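Bin (container)

A bin is an open container, usually with straight or slightly sloping sides, in which loose things are kept until somebody needs them. The word is old in English and first meant a manger or a basket. In British usage it is today connected mostly with rubbish, but in trade and storage it has kept the wider sense, as in bread bin, corn bin and coal bin.

History

Farm bins were made of boards and stood in a dry corner of the barn. They had to keep out mice, and for this reason many were lined with tin. In the village of Plolby the mill kept a row of 4 grain bins, each with the name of a farm painted on the lid. The local historian Shirley Pickering writes that one of them was in use for 79 years and was repaired so often that little of the first wood remained.

Metal bins came into shops later. The ironmonger Gillies, in the town of Osport, sold nails by weight from open bins until the shop was closed. Customers took the nails with a small scoop, and the price was chalked on the front.
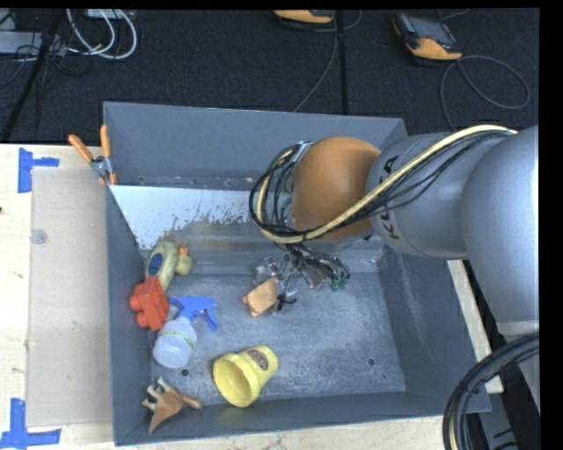 Shape is decided mainly by what the bin must hold and where it must stand. Round bins are strong for their weight and have no corners where dust can collect, but they waste space on a shelf. For this reason the rectangular form is the most common in stores and workshops, and a large one of grey metal, standing on a table, is a usual sight there. Low sides make it easier to reach the bottom, while high sides hold more.

Materials

Wood is quiet and easy to repair, but it takes up smells. Metal is easy to wash, although it can rust at the joints. Plastic is light and cheap, and some kinds become brittle in strong sunlight. The maker Skademum produced bins of pressed card for dry goods, with a stated load of 30 kilograms, but they were not suitable for damp cellars.

Related terms

A hopper is emptied from below, and a crate normally has gaps between its boards. A bunker, in the older Scottish sense, is a chest which also serves as a seat.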